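Recording Household Demonstrations: Tips for Operators

The following guidance applies to operators who record tidying and serving tasks for the Plasell training set. Questions may be directed to Rocío Camacho at the Durkis office.

Before recording
Walk through the task by hand one time. Confirm that both arms can reach the table without touching the chairs. Check that cables have enough slack for the full motion.

Handling bottles
Close the cap firmly before the first attempt. Grip the bottle on its lower body and keep the pressure light, as thin plastic dents easily. Approach slowly for the last 2 inches above a tabletop. Release only after the base is flat on the surface. A dropped bottle is still a usable example if it is labeled as a failure, so please do not delete it.

Varying the examples
Record 15 attempts per task. Change the starting position of the object after every 3 attempts, and include some in which the bottle begins at an angle. Pillows, bins and loose wrapping may stay where they are. Homes are seldom neat, and the system should learn from rooms as people leave them.

Resting arm
The arm that is not in use should stay low and clear of the work area. Avoid small, idle movements, which the system may copy.

After recording
Enter the room, the object and the result in the log before starting the next task. Wipe glossy tabletops with a dry cloth. Sessions should end after 12 tasks or when the operator becomes tired, whichever comes first. 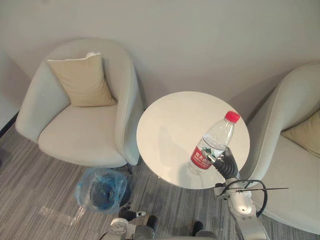

Bottle held over a side table, lounge corner task.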